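March, still cold at 6 in the morning. Frost on the car again. Seedlings under the lights look fine, better than fine, the oaks have their second set of leaves already and it's way too early to put them out. Note to self: turn the heat mat DOWN.

Tree walk planning all day. Grant people want the species list for the Rimari side by the end of the month and I have maybe half of it typed. The rest is in the green notebook, which got rained on at the pond, so some of the pages are stuck together and I'm peeling them apart with a butter knife. Pencil held up. Pen didn't. Should know that by now.

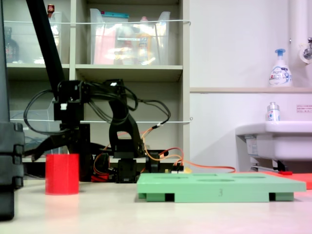 Page last changed: March, 9:40 pm

So, the list. 185 trees tagged on the Rimari grounds if you go by the old map, and the old map is wrong in at least two corners. The row behind the science building is marked as Norway maple and they are plainly sugar maple, I stood there with the buds in my hand, brown and pointy. And the "unknown elm" by the steps is a hackberry. Warty bark, anybody could tell. Fixed both in the sheet. Did not fix the map becuase the map file won't open on my laptop.

Signs came from Hostari. Right number, wrong holes. We asked for two holes on the long side and they drilled one in each short end, so they'll hang funny on the stakes. Called, got a nice recording. Called again after lunch. They'll redo them but not before planting day, so we use these and swap later. Spelling is good at least, even on the dawn redwood, which I was sure they'd mess up.

Lunch was crackers in the truck. Forgot the thermos on the counter.

Walked down to Taipe in the afternoon to look at the slope. The college wants 20 new trees on it and I keep saying 18, there's a drain line across the bottom and two of the holes would be right on top of it. Paint marks on the grass say so. Sent another email. If they want the other two they can go up by the parking lot where it's all mowed anyway and nobody would miss the grass. Soil on the slope is heavy. Dug a test hole, filled it from the watering can, went to look at the fence, came back and the water was still sitting there, hardly down at all. So no dogwoods. Swamp white oak, river birch, maybe black gum if the nursery has any with decent roots. Bald cypress at the bottom?? Ask.
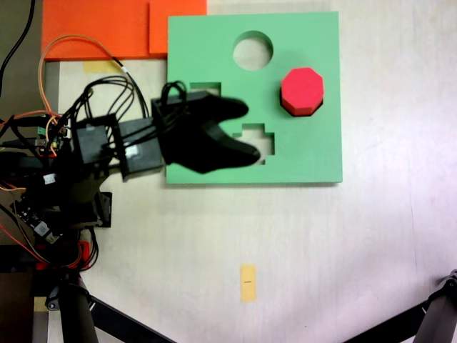
and the nursery, that's the other thing. Last fall's birches came with the roots going around and around in the pot like spaghetti and we lost a bunch. This time I want to see them out of the pot before anybody signs anything. Will drive over myself if I have to. Gas money out of the Camel budget I guess.

Camel is what everyone calls the two-hump hill past the ball field, and I've given up calling it anything else, it's even on the forms now. Nice up there today. Wind out of the west, smelled like mud. Somebody has been riding bikes down between the humps again and there's a rut now right through the young hickories. One snapped off at the knee. Put flagging tape across, pink, all I had. It'll be gone in a week.

Good things on Camel: spicebush about to pop. Witch hazel still hanging on to a few ragged flowers. The big white oak dropped a limb but on the far side, away from the path, and the tear looks clean. Needs a real arborist with a rope to look at it before the public walk. Not me, my ladder days are over, my knee made that decision in December.

Mulch. We have none. The city pile is down to the sour stuff at the bottom, steaming, smells like vinegar. Don't want that on new roots. Asked the tree crew to dump their next load of chips by the shed and they said sure, which means could be tomorrow or could be June.
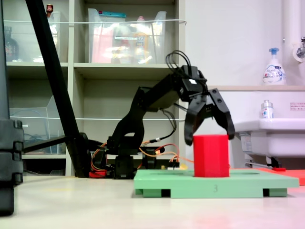
p. 50

Evening. Typed the rest of the peeled pages. Three trees I can't figure out from my own handwriting, one of them just says "big, nice, by bench." Which bench. Will have to go back with the tape and do them over.

Also wrote the little blurb for the walk flyer. Too long, cut it, too short now. They want it to say "arboretum" and we're not one yet, not till the paperwork goes through, so I put "tree collection" and somebody will change it back I'm sure. Whatever. Free, dogs on leash, wear boots.

To do tomorrow
heat mat
call nursery re: black gum, cypress
stakes, the long ones
more tape, orange if they have it
measure the bench trees
dry out boots!! left one leaks at the heel
ask again about the map file

Bed. Owl going in the spruces out back, second night in a row, one calling and then one further off toward the creek. Window open a crack so I can hear it. Cold though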